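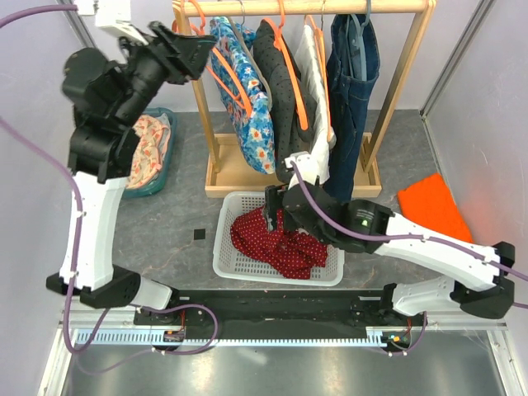
*Clothes rack with four pieces on it, and two of the baskets. Greswood open day, 8th June.*

I went to the open day at Greswood with Oduor Mwakyusa, who works with me in the Janby exchange shop. We have wanted to see how they treat the donated clothes after the bags come in, as in Janby we still do everything on one table and it is always full. We took the number 24 bus from the station. The entrance is at the side of the building, which we did not know, and we walked once around the whole yard before we found it.

Morven Dalgleish took our group. She began in the receiving hall, where the bags are weighed. Since December they have received 2,272 kilos of clothes, and the number is written with chalk on a board beside the scale. The hall is cold and smells a little of cardboard. Bags are opened the same day if possible. What is damp goes directly to the washing room and must not stay in the bag over the night. We make this mistake in Janby quite often.

The washing room was very loud and I could not follow all that was explained. I understood that they wash most things at 30 degrees, that jeans are turned inside out, and that anything red is washed separately the first time. Somebody asked about wool and Morven said that wool is a different story and she would come back to it, but then there was no time.

For me the most useful part was the hanging and folding. The wooden rack in my photograph has one round rail and a shallow tray at the bottom. I liked the tray. One could put shoes in it, or socks which have lost their pair. On the rail were a blue piece with flowers, a dark one with small dots, a white one and a pair of dark blue jeans. The orange hangers are easy to see against dark cloth, and I would like to have such ones in our shop, where the black hangers disappear between the black coats.

The jeans were on a hanger too, and they reached down past the front of the tray. Oduor noticed this at once. In Janby we fold all trousers, and the customers unfold them to see the length, and then they leave them in a heap. He thinks we should hang the trousers. I am not so sure, because our rail is already full with shirts, and we did not agree about it on the way home either.

The plastic baskets are also worth to mention. The white one has holes in the sides and in the bottom, so the air can come to the cloth. In it was a dark red cloth with light dots. The other basket was teal, with a patterned cloth in peach and cream. I asked Morven where the baskets are bought and she wrote "Giston, the long one" on my leaflet. I suppose it is a catalogue, but I must still find out.

After this we saw the mending room, where Bello Fashola showed how to replace a zip in a jacket. He works slowly and lets people touch the material. He has repaired 755 pieces since he started, he keeps a notebook with a line for each. I tried to sew a button under his eyes and it was a bit crooked, but he let it stay.

There was tea at the end, and a table with pieces for sale. I bought a grey cardigan for £2. Oduor bought nothing, as usual, but he took the names of the washing powder and the stain soap.

What I want to bring up at our next meeting in Janby:

- damp bags are opened on the day they arrive
- baskets with holes for the clothes which wait for hanging
- bright hangers, at least for the dark clothes
- trousers, hanging or folding (Oduor will speak for hanging)

Greswood also lends a folding board to other shops for one month. We must write to Gwenllian Parri for this and say which weeks we want it. I have her address on the same leaflet, and the leaflet is in the drawer under the till.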